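Toy food, a cow-print box, and the table in the corner
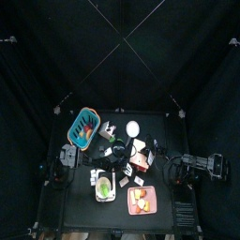 Veronica Căpraru wrote to me after the last post and asked why I keep going on about where toys live when the toys themselves are the interesting part. Her view is that children will find what they want wherever you put it, and that all the bins and baskets are for the adults. She may be right about the second half. I've been thinking about the first half since March, and I don't agree with it, so this post is mostly an answer to her.

The set I want to talk about is small. There's a teal plastic basket with an orange rim and slots in the sides, a few pieces of play food, a toy toaster sort of thing in pale pink and beige, and a white box with a cow print in black and pink. None of it was bought together. The basket came out of a bag of beach things. The cow box had hair clips in it when it came to us from my sister, and the clips went to the bathroom drawer within the hour.

For a long time all our play food was in one big tub. We had far too much. I did count it once, when we were getting ready to move to the house on Cotthorpe, and with the plates and cups and the plastic lettuce leaves and all the building blocks that had got mixed in, it was 1,037 pieces. My husband didn't believe the number and I had to show him the sheet of paper with the tally marks. Most of it went to my sister, who has a playroom, and some to the school sale. What we kept of the food was 26 pieces, and even that's more than gets used in any given week.

So now the rule is that a few pieces go in the basket and the rest stay in the closet. At the moment it's a red fruit that we call the apple, an orange-yellow one, and a small yellow piece that has been a lemon, a piece of cheese and an egg depending on who's cooking. I've stopped correcting anyone on it. I swap the food out when I remember, which works out to every two weeks or so if I'm being kind to myself.

Back to Veronica's point. When we had the tub, the game was always the same. The tub got tipped over, everything went on the floor, somebody sat in the empty tub, and that was it. There was no cooking or shop. With the basket, the food gets carried places. It goes to the toaster. It goes on the stairs and gets sold to people coming down. I once paid for a piece of toast with a sock. I don't think my kids changed in that time, apart from being a few months older, and I think the size of the container had a lot to do with it. A basket that a four-year-old can pick up with one hand is a different toy from a tub that takes two adults.

The slots in the sides help too, for a dull reason. You can rinse the whole basket in the sink with the food still in it, shake it, and stand it on a towel. Play food gets sticky. It gets licked and it gets pushed into real yogurt. With a solid bin you have to take everything out and dry it, and there's always a puddle in the bottom that you find later. I'd pick slots every time now, as long as the gaps are smaller than the smallest piece you own. We learned that with the peas.

The cow box is a different story. It has no fixed job, and I've tried to give it several. First it was for play money. Then it was for the small things that go with the toaster. Then I found a rock in it, and a receipt, and a single glove. My older one told me it was the barn. I've left it alone since then. It sits beside the basket when things are put away and what's inside it is their business, as long as it isn't food. Real food, I mean. I check for that.

Some people asked last time about the toaster. I don't know the make and there's nothing left on ours to say. It came from the thrift store, in the same trip as the Hillora lamp I wrote about and the 2 chairs that turned out to be too tall. What I can say is that the simple ones last. A friend of mine had one with lights and a voice, and the voice was what got it put on top of the fridge. Ours just gets used as a toaster, or a mailbox, or lately a bank.

I like the color of it more than I expected to. Pale pink and beige doesn't shout across a room. Most of the play kitchen things we've had were red and lime green, and when they were out I felt like I was standing in a fast food place. Next to the teal basket it's almost calm. The cow print doesn't match either one and I don't mind that.

Then there's the matter of cables, which is the thing in this house I've never got on top of. A play set on a table that also has cords running over it isn't ideal. Food gets looped up in them, and cords get used as spaghetti, then as a leash, then as a fence for the animals. I bought a set of fabric ties from Trolness and they're fine, but ties only work on cords that stay put. For the ones that come and go I've got two hooks on the inside of the closet door, and I'd say they get used half the time. If you've found something better I'd like to hear it. Please don't tell me to go wireless, as I've tried it and then you just have chargers.

As for putting things away, the routine we have now goes like this. Food in the basket. Basket on the low shelf, turned so the long side faces out. Toaster next to it. Cow box wherever it fits. It takes a couple of minutes and the younger one can do all of it without help, which wasn't true of the tub – she couldn't even drag the tub. She puts the fruit in one at a time and says goodnight to each of them. Some nights that takes longer than a couple of minutes.

I did try labels. Tai, the shop by the post office, had a roll of the wipe-clean kind and I made one with a drawing of an apple for the basket. It was peeled off by the next morning and stuck to the dog's bowl. I have the rest of the roll if anyone nearby wants it.

Veronica also asked if I thought we'd gone too far the other way, and whether three pieces of food is a bit mean. I thought about that one for a while. When cousins come over I put out the whole lot, all 26, on a tray, and they have a big messy afternoon with it. The next day the tray goes back in the closet. So far there's been one complaint, about the corn, and I let the corn stay out for the rest of that week. If they ask for a piece by name they get it. That seems fair to me, and it also tells me which ones matter. The eggplant has never been asked for. I think the eggplant can go to my sister.

Next job is the closet itself. The shelf the tray sits on is bowed in the middle and I want to get a piece of wood cut for it before the winter coats have to go in underneath. I'll measure it this weekend and put the size in the comments, for the two people who wrote to say they have the same closet.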